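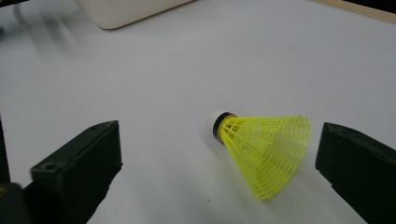

Handgreifer: Wie viele Demos mit Federball, und wann wegwerfen?

Eirlys Griffiths
Hallo zusammen, ich sammle mit dem Handgreifer Beispiele für eine Greif-Policy. Aufgabe: Federball vom weißen Tisch nehmen und ablegen. Bisher habe ich 284 Durchläufe, davon 81 mit Fehlgriff. Das Modell fährt zuverlässig zum gelben Korb und kneift dann irgendwo in den Kunststoff. Die Kappe interessiert es nicht die Bohne. Muss ich einfach mehr aufnehmen, oder mache ich etwas grundsätzlich falsch? Und: Fehlgriffe löschen oder behalten?

Gerlach
Mehr Daten. Bei uns ging es ab 1200.

Dirceu Pacheco
1200 kann man machen, wenn man sonst keine Hobbys hat. Ich würde vorher das Bild anschauen. Weiße Kappe auf weißem Tisch, die Kante ist kaum zu erkennen. Das Auffälligste weit und breit ist der neongelbe Korb, also lernt das Netz den neongelben Korb. Kann man ihm schlecht vorwerfen.

Leg eine dunkle Matte unter und nimm 30 Durchläufe damit auf, dann noch mal 30 auf Holz. Dazu die Lage variieren: Kappe nach links, nach rechts, zu dir hin, auch mal stehend auf der Kappe. Wer den Ball immer brav auf der Seite zwischen die offenen Finger legt, bekommt ein Modell, das genau das kann.

Greif außerdem selbst immer an derselben Stelle. Ich nehme den schwarzen Ring direkt hinter der Kappe, der hebt sich auch auf hellem Grund ab. Wenn du mal vorn und mal hinten zupackst, mittelt das Modell und landet dazwischen.

Fehlgriffe nicht löschen, aber getrennt ablegen. Fürs reine Nachahmen raus damit. Durchläufe, in denen du danebengreifst, neu ansetzt und ihn doch bekommst, sind dagegen Gold wert – die bleiben drin.

Eirlys Griffiths
Danke, Matte ist bestellt. Ich habe tatsächlich gegriffen, wie es gerade kam. Am Dienstag geht es weiter.

Junduvo
Hat jemand das mal mit Tischtennisbällen probiert?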